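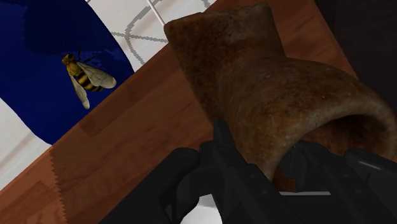
Do you need a real robot arm to teach a robotics club about grasping?

Most of it can be done in simulation, on whatever laptops the school hasn't lost the chargers for. Leave the real arm until your members can get a simulated one to pick up an awkward object, hold it and put it back where they meant to.

What follows is how we run the grasping unit at the Gesetari Robotics Club, tidied up for other clubs who have asked. It takes one term if you meet weekly and the wifi behaves. It assumes your members can already move an arm from one joint position to another and know which end of it is the gripper. If they can't, do our joints and angles page first and come back.

What you need

A laptop between two. A simulator that handles contact between objects (we use one called Zorkitz, but the method carries over to any of them). A two-finger gripper model. A handful of object models with odd shapes. A notebook made of paper, which will be resisted.

Step 1. Build a cluttered table

Start every pair with the same base scene: a table, an arm, a camera fixed near the gripper. Then let them add things. Ours have ended up with a wood-grain tabletop, a blue and white surface beside it, and a bee. The bee is excellent practice. It is small, it has thin legs and see-through wings, and any program that decides what to pick up by looking for "the thing that isn't table" will sooner or later consider it.

Resist the urge to tidy. A bare white table with one red cube on it teaches members that robots are easy, and you will spend the rest of the year undoing it.

Save the base scene under a sensible name and make it read-only. We didn't, the first year, and by May there were eleven tables, two of them upside down.

Step 2. Choose a horrible object

Cubes are for the first session only. After that you want something curved, hollow and uneven. Our standard is a big brown horn-shaped thing, closed and narrow at one end, open at the other with a thick rounded lip. The surface is rough and speckled like an overdone crust, and the members call it the Baguette. It tapers, it bends, and there isn't an obvious pair of flat sides to grab.

Check two things in the object's settings before anyone starts:

Mass. Imported models sometimes arrive weighing nothing, or as much as a car. Ours is set to 300 grams.

Collision shape. The shape you see and the shape the simulator uses for contact are separate. If yours has been simplified to a solid lump, the hollow end will be hollow to look at only, and fingers will stop dead at thin air where the opening ought to be. Turn on the collision view and look at it properly.

Step 3. Do the grasp by hand first

No code yet. One member drives the gripper with the keyboard, the other writes down what happened. Swap after every five tries.

Ask each pair to attempt three grasps: across the narrow end, across the middle of the body, and low down near the open end. Let them argue about which will work before they try. The argument is most of the lesson.

For each try, write down the gripper position, the angle of the wrist, how far the fingers closed and whether the object stayed put during a slow lift. "It went weird" is not a result. "Rotated towards the open end and slid out" is a result, and a useful one.

Step 4. Write the simplest program that could work

The sequence is always the same:

Move to a point above the object.
Turn the wrist so the fingers sit either side of the body.
Go down slowly.
Close until both fingers report contact.
Wait half a second.
Lift slowly.

The half-second wait gets left out by every pair, without exception, and then added back with great ceremony as though they had discovered it. Let them.

Put the numbers at the top of the file with names, so that lift speed is called lift_speed and can be changed in one place. One of our pairs had the same height typed in at seven places and changed six of them.

Step 5. Break it on purpose

Once the grasp works, move the object a few centimetres and run it again. Then turn it a bit. Then lower the friction. A program that only works with the object in one exact spot is a recording – a perfectly good one, but a recording.

Here the simulator earns its keep, because you can leave it running. Set up a loop that places the object at random within reach, tries the grasp and logs the result. Our best pair last year ran 441 attempts over a lunch break and got 92 of them to hold on the first version. They were crushed. I was delighted, as it gave us 349 failures to look at.

Step 6. Sort the failures

Common ones, and what to try:

The object shoots off sideways. One finger is touching well before the other. Centre the gripper, or close more slowly.

The object spins as it lifts. You are holding it too far from its centre of mass. On a bent hollow shape, that point may be somewhere members don't expect, even outside the material itself.

The fingers sink into the object. The simulator's time step is too large or the closing force is silly. Reduce both, one at a time.

The arm goes for the bee. Add a minimum size to whatever picks the target.

Everything explodes. Two objects started off overlapping. Move them apart and reset.

Change one thing per run and write it down. This is where the paper notebook comes in, and where it turns out to be under somebody's coat.

Step 7. The Arruda round

We finish with a small contest named after the room it was first held in. Each pair hands its program over, and another pair sets out the table for it: same arm, same object, clutter of their choosing. Ten tries. A point for a clean lift, another for setting the object down the right way round, and one off for disturbing anything else on the table.

Be firm about the rule that the object must be reachable. The Grosberg club joined us one year and placed theirs underneath the table, which was within the rules as I had written them.

Moving on to the real thing

Expect a program that works well in simulation to be worse on hardware. Friction is different, cameras are noisier and real objects get dented. Halve the speeds, keep a hand on the stop button, and start again at Step 3. Use something soft for the first session. A real baguette is fine, but buy a spare.

Page last updated 20 January 2024. The base scene and blank log sheets are in the club's shared folder.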